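About > Who we are

About Bouchard Removals and Storage

We move households and small offices in and around Fludham and Wonbridge, and we store things for people who are between addresses. 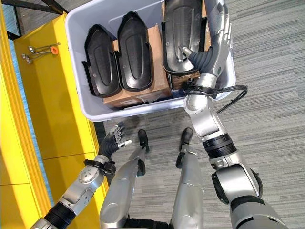

The firm began with one van and a rented lock-up behind the station in Fludham. The lock-up was meant to hold our own blankets and trolleys, but customers kept asking whether they could leave a few things in it for a week or two while their sale went through. Within a couple of years the storage side was bringing in as much work as the moving side, and we took the building on Dilton Road that we still use.

Dilton Road was a carpet warehouse before we had it. It has 200 storage rooms on two floors, a goods lift, and a covered loading bay that takes a full-size removal lorry. The smallest rooms hold the contents of a box room or a large cupboard. The biggest will take a four-bedroom house if it is stacked properly, and we will do the stacking if you want us to. Rooms are let by the week. There is no minimum stay beyond the first fortnight, and you keep your own key.

Most of our removals are local. A typical job is a two- or three-bedroom house going a few miles, loaded in the morning and unloaded by late afternoon. We also run to other parts of the country, and for longer trips we share loads where the dates allow it, which brings the price down for everyone on the lorry. We do not move pianos upstairs, and we do not carry gas bottles, paint or petrol.

Before we quote we come and look. The visit is free and takes less than an hour. We ask you to show us the loft, the shed and anything else that is going, including things kept at a relative's house. The price we give after the visit is the price on the bill, unless the list changes.

You can pack for yourself or have us do it. We sell boxes, tape and paper at the front desk in Dilton Road and buy back clean boxes in good condition after the move. If you pack for yourself, please keep the heavy things in the small boxes and write the name of the room on the side of each one. Writing on the lid is no use once they are stacked.

Our crews are employed by us. We do not take on day labour in the summer, so from June to the end of October we get booked up early, and Fridays go first. If you can move midweek you will have a much better choice of dates. Goods are insured while they are on our lorries and while they are in our building, and the full terms are sent out with every quote. Items worth more than £600 each should be listed separately on the form.

We also clear houses. This is often for families dealing with a parent's home, and we try to work at whatever pace suits. Furniture that can be used again goes to two charity shops in Wonbridge, and we give you a receipt for what they have taken.

The office is open Monday to Saturday. Storage customers can get into the building seven days a week, from early morning until nine at night. Parking is at the side, through the second gate.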